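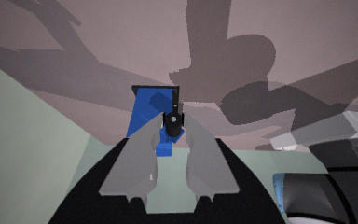

Gripping clearance and simulation sign-off: which rule applies?
Posted by Flerkon

Our department is revising its internal code of practice for robot cells. Clause 2 requires that every pick be rehearsed in simulation before the physical arm is released for use. The clause does not state whether the rehearsal must be viewed from the gripper alone, or also from a position outside the arm. Guidance from members who maintain a similar code would be appreciated.

Harnlow

Both views should be required. The gripper view shows how the part sits between the fingertips, but it says very little about the rest of the arm. Our own code, last revised in July, sets out the following:

1. Record the gripper view at the point of closing. The pads and the part between them must be visible.

2. Record an outside view which takes in the wrist, the elbow and the surface beneath the arm. Where the arm hides the gripper – as it often will – a second outside angle is to be added.

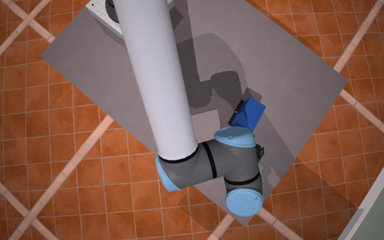 3. File both views under the same job number (ours for this task is 2488) and keep them for 366 days.

4. Repeat the rehearsal whenever the part, the fingers or the base position is changed.

Koller

Agreed with the above. Please note that a simulated rehearsal does not replace the risk assessment for the real cell. The two must be signed separately.

Hisham

We only use the outside view. No one has objected so far.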